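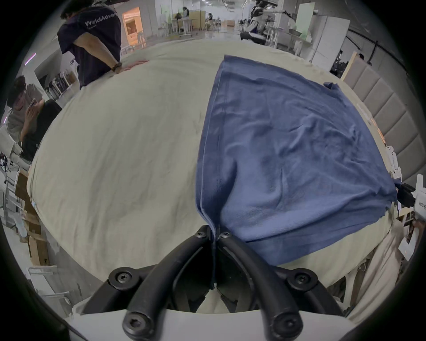

Handout 6: Reading Claims About Fabric Care

Course reader, revised Jun 24, 2019

Most of what you have been told about laundry comes from people who sell something. Keep that in mind while reading the Brotel and Gullen leaflets.

1. The Brotel leaflet

Brotel says its rinse makes cotton last "up to 90 washes longer." Longer than what? The leaflet names no control, no fabric weight, no water temperature. "Up to" also covers zero. The survey on the back page had 1,767 replies, which sounds like a lot until you read that every one came from a repeat buyer.

What would a fair test need? At the least, shirts from one batch, half of them washed in plain water, and a person judging wear who can't tell which half is which. Cotton T-shirts are a poor choice if they are worn between washes, as wearers differ too much.
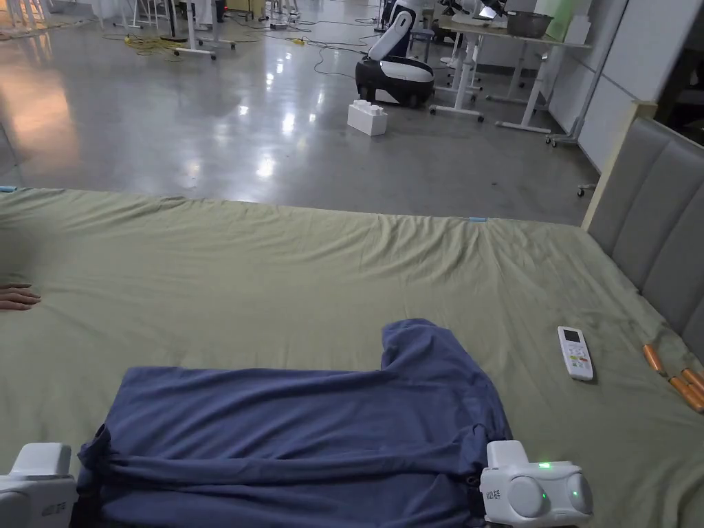
2. The Gullen leaflet

Gullen tested 335 swatches, and did use a control. Better. But swatches have no seams or collars, and that is where shirts tend to go first. The fading chart starts its axis well above zero, so a small gap looks huge. Redraw it from zero before class.

For August: pick 2 claims from any care label or box, and write down what evidence would change your mind. One page. Don't cite the maker's website as proof.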